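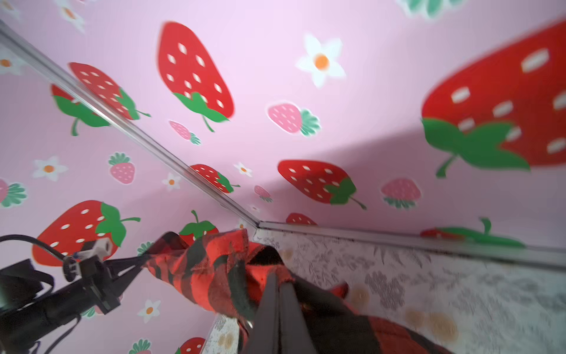 Print this page | E-mail this page
Search this site: Enter keywords Go

Week 11: What surveys say people want at home

Read the Cantero report before class, all of it, including the appendix. The headline claim is that people who choose patterned walls are "happier at home." Before you repeat that to anyone, look at how it was found.

The sample was 357 people. All of them had bought wallpaper from Ilten in the past year and agreed to fill in a form. People who hated their paper and stripped it off may well have tossed the form too. The report never gives a response rate – I wrote to ask and got a brochure.

Then the question itself: "How much has your new wall improved your mood?" Try answering "it made it worse" on that scale. You can't. The lowest box is "a little."

Birutė Petrauskas makes a better case in the second reading, but she still leans on a gap of 2 points on a 25-point scale and calls it "striking." Is it? She gives no margin of error.

For discussion: rewrite the mood question so that a bored or annoyed person could answer it. Bring one page, typed. Trinidad Villanueva's group goes first.

The Javska chapter is optional. I don't find it convincing, but some of you will.

Print this page | E-mail this page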